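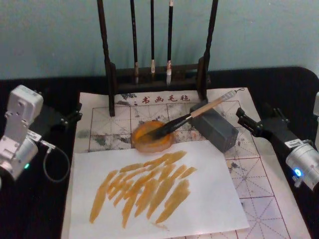
Ludell two-arm brush station, review after 9 months

I work in a small studio that paints cards and gift paper by hand. Before the Ludell station came, the four of us painted every base stroke ourselves, and in November that could mean 1,000 sheets. My colleague Tsehay Mekonnen had pain in her wrist every winter.

The station paints long, slanted strokes well. They start full and become thin and dry at the end, as I was taught to do it. It is weaker with short dots, and it does not feel when the paper has moved a little on the felt mat. You must look at each sheet. The arms are quiet enough that we can still talk.

Setting up a new pattern took me 2 hours at first. The manual is translated badly, also for a person like me who is used to bad translations. Dineo Mokgethi from Rampersad, the shop where we bought it, explained the brush pressure to us by phone and was very patient.

My day is different now. I mix color, I check, I paint the flowers on top. Tsehay does the lettering and her wrist is better. Our hours stayed the same, but I paint fewer strokes than before and I feel it in my hand - some mornings I practice for 12 minutes before we switch on.

Good: even strokes, low noise. Less good: the manual, the price of spare gripper fingers. I give it 4 of 5.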